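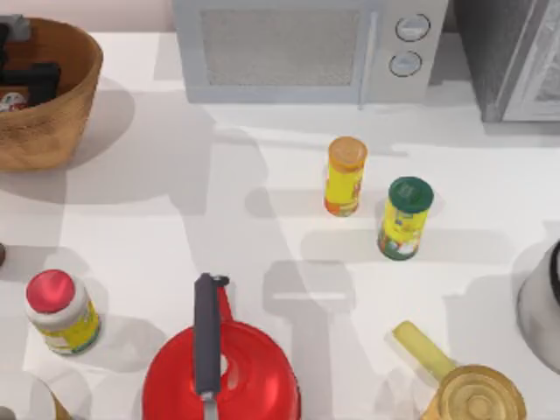 Week 6 handout: Booking, billing and the two-artist night
Popular Music Events, Plurbridge campus

Okay, last week I ran out of time on co-headline shows, so let's pick up where I stopped (the slide with the crossed-out poster, for those who were awake).

A co-headline bill puts two acts with equal standing on one stage. Easy to say, awful to put on a poster! Somebody's name has to go on the left. Agents will argue over this for days, and the usual fix is one name left and lower, the other right and higher. Look it up in your reading under "staggered billing."

Our running case is still the soul night at the Grarkulo, which holds 800. The two acts were Pludura and Adomaitis, both slow-jam singers with big radio years behind them and fans who mostly overlap. The promoter offered a 50/50 split of the door after costs. Pludura's agent came back asking for 51. One point! It's hardly any money, but it would have let the agent say his act was the headliner, and the other side saw that right away.

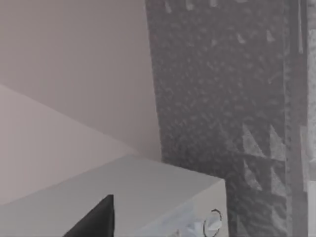
Set order is the next fight. You can have one act close, or you can trade songs back and forth all night with both bands on stage. Trading is great for the crowd and rough on the crew, who get no changeover at all. The Grarkulo went with trading, in rounds of 20 minutes, and kept the backdrop plain so neither act got "their" look. I'm all for that. A pale, bare wall with one tall, dark, speckled panel beside it would do me fine as a set, and you could light it warm for one singer and blue for the other.

Some terms you need for the quiz:

Guarantee: the fee paid however many tickets sell.
Split point: the sales figure where the door split starts.
Radius clause: no other shows nearby for a set period.
Rider: the list of what the act needs, from monitors to tea.

For next time, read the sample contract in the course pack and mark every line that would have to change with two headliners. Bring it on paper, please, as we'll be swapping them in pairs. Start with the merch clause, it's messier than it looks.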